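Rev 2, updated 2023-01-30. Replaces the November sheet, bin that one.

## 4. Setting up a league in Tero

Do section 3 first (club import). Need admin rights on the Clovwood server. No rights, no League tab.

1. Open **League > New**. Type a name. Short one, it gets cut on the scoreboard.
2. Pick the points scheme. Default is 2 for a win under the old rules, so change it if your league gives three. Can't be changed after the first result goes in!
3. Load the fixture file. CSV only, max 500 rows. Extra rows get dropped with no warning.
4. Check teh team names match the club import exactly. "Zundby" and "Zundby FC" come in as two clubs.

**Note:** Squad minimum is 11. Teams under that show gray and can't be scheduled.

Save before moving on. Tero doesn't autosave drafts.
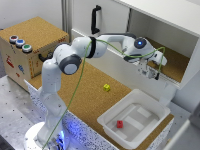 ## 5. Entering results

1. **Matchday > Enter**. Pick the game.
2. Home score first, then away. Tab between boxes, not Enter. Enter submits.
3. Postponed game: leave both boxes blank and tick **PPD**. Do not type 0-0, table will count it as a draw.
4. Hit **Publish**. Table refreshes in nearly two minutes, longer on a full matchday.

**Caution:** deleting a published result also deletes the scorers and cards. No undo. Use **Amend**.

Error 213 = fixture locked by another user. Wait for them to close it, or unlock from **Admin > Sessions**.

Tie-breaks: goal difference, then goals scored, then head to head. Kassab plug-in users get there own order, see the plug-in sheet. Points deductions go in under **League > Adjust**, with a minus sign.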